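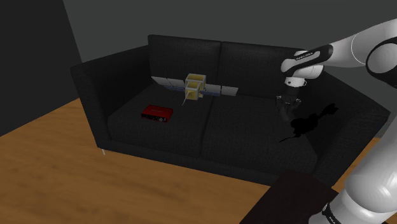
# The parking garage that had to stay open

January 30, 2023

The superintendent wants it understood that she does not like parking garages. She doesn't park in them if there's a meter within walking distance, and she would prefer that her next job be a library. For the past year she has run the structural repair of the Oleo garage in downtown Flendton, a post-tensioned concrete building four levels high with a leak for every level and several to spare.

We talked in the site trailer, which has a heater with two settings, off and Sahara. She asked that her name be left out of it. "People in this town have my opinions already," she said. "They don't need to know where to send theirs."

Her employer, Hlongwane, is a concrete repair contractor. It rarely puts up anything new, and she has noticed that this affects who gets invited to ribbon cuttings. "You build a garage, the mayor comes. You keep the garage from falling into itself, you get a letter about the noise."

## Salt, mostly

The trouble at Oleo is the usual trouble. Cars come in off the winter roads with slush packed in the wheel wells. The slush melts on the deck, carries salt down through the cracks, and finds the steel. Once the steel starts to rust it swells, and the concrete over it pops loose in sheets.

"It's a slow process right up until a piece lands on a windshield," she said. The piece in question landed in March, on the second level, and the owner of the windshield turned out to write very good letters. An inspection followed, then a longer one, then the bid documents.

The first survey of the decks was done the old way, by dragging chains across the slab and listening. Good concrete rings. Bad concrete sounds hollow, like knocking on a cheap door. The crew marks the hollow areas in spray paint and somebody turns the paint into a drawing.

I asked whether there was a machine for that by now.

"There are several, and I've used them, and they're good. Then you drag a chain over the same spot to see if you believe the machine." She shrugged. "I'm not against it. I just like a test where the equipment is a chain."

The drawings called for 1,000 square feet of deck repair. She laughed when I read the number back to her. Repair quantities on an old deck are an educated guess, she explained, and everybody who signs the contract knows it, which is why the contract carries a unit price for whatever else turns up. What else turned up has been considerable. She would not give me the current total, on the grounds that the owner reads.

## The cables

What makes a building like this one awkward is the post-tensioning. The slabs are thin for their span, and they get away with it because steel tendons run through them, pulled tight and anchored at the edges. Each one is greased and sheathed in plastic, and each one is holding a great deal of force and would like to stop.

"Regular rebar, you nick it with a chipping hammer, you say a bad word and call the engineer," she said. "You nick a tendon, you may not get to the phone."

Every tendon near a repair is located and painted on the slab before any hammer comes out. Where one has to be replaced, the crew takes the load off it in a controlled way, with the floor shored below and the anchor ends barricaded. She has seen a tendon let go by itself, on another job, years ago. It came out of the edge of the slab and went across an alley into a dumpster. She remembers thinking that it was considerate of it to choose the dumpster.

Three tendons at Oleo had already broken before the contractor arrived, and had apparently been broken for some time. Water had got in at the anchors, where the old grout pockets had shrunk and cracked. The slab had carried on anyway.

"Concrete is generous," she said. "It'll put up with a lot. I wouldn't take that as a compliment to the maintenance program."

I asked what the maintenance program had been. She looked out of the trailer window for a while. "There was a broom," she said.

## Keeping it open

The condition in the contract that she talks about most has nothing to do with concrete. The garage had to stay open. It serves the courthouse, a dental practice and a row of restaurants, and the city had promised all of them that there would be parking throughout the work. The wording promised at least 100 spaces at any given time, and the dentists, she says, can count.

So the job is done in strips. A section of one level is fenced off, shored from below, chipped out, cleaned, patched and cured, and then the fence moves along. The shoring takes up spaces on the level underneath too, a point that seems not to have come up when the promise was made. Some of her worst weeks have been about ramps. Close half a ramp and you need a flagger, and after the flagger you need someone to explain to the public that the flagger means it.

"I've had people move a barricade, drive onto a deck with a hole in it, park next to the hole, and put the barricade back behind them," she said. "That last part gets me. They were raised right, up to a point."

Noise is the other half of it. Chipping hammers carry through a concrete frame the way a spoon carries through a pipe. The courthouse asked for quiet while court was in session. The restaurants asked for quiet over lunch and dinner. The dentists, to her surprise, had no complaint at all. She suspects that next to a chipping hammer, their own equipment sounds soothing.

The result is a schedule with a lot of early mornings in it. The crew does its loud work before the judges have had coffee, then spends the day on formwork, sandblasting in the enclosed bays, and pouring. Nights were considered and dropped when the people in the apartments across the street were consulted.

## What goes back in

The patches are a low-shrinkage mix, placed over a surface that has been roughened and cleaned. She is strict about the cleaning. Most failed patches she has torn out over the years came up with a layer of dust on the back, like tape off a carpet.

Once the repairs have cured, the decks get a traffic coating, a flexible waterproof layer with grit broadcast into it so that cars don't slide. The product here is called Lanum. It comes in pails, it goes down with squeegees and rollers, and it has firm views on temperature. Too cold and it sulks; too damp and it blisters. The upper level, being outdoors in every respect that matters, has been left until spring.

"The salesman told me it was forgiving," she said. "I asked him what it had forgiven lately."

She does like the coating, when pressed. It's the part that ought to have gone on when the garage was new and was presumably cut from the budget by someone who has since retired somewhere dry. With the coating kept up and the joints resealed when they need it, she thinks the building has decades left. With another broom, she is less sure.

The drains are being replaced as well. Several turned out to sit slightly higher than the deck around them, so that water would have had to climb to reach them. Nearly all the worst concrete was within a few steps of a drain.

I asked if that was a design error or a construction error. She said that she had worked in the business long enough to know the answer, and that it depended on who was buying lunch.

Before I left she walked me down to the second level to see a finished strip. It looked like a gray floor. A man in a pickup had stopped beside the fence and rolled down his window to ask when they were going to start doing something. She told him spring, and he thanked her and drove up the ramp the wrong way.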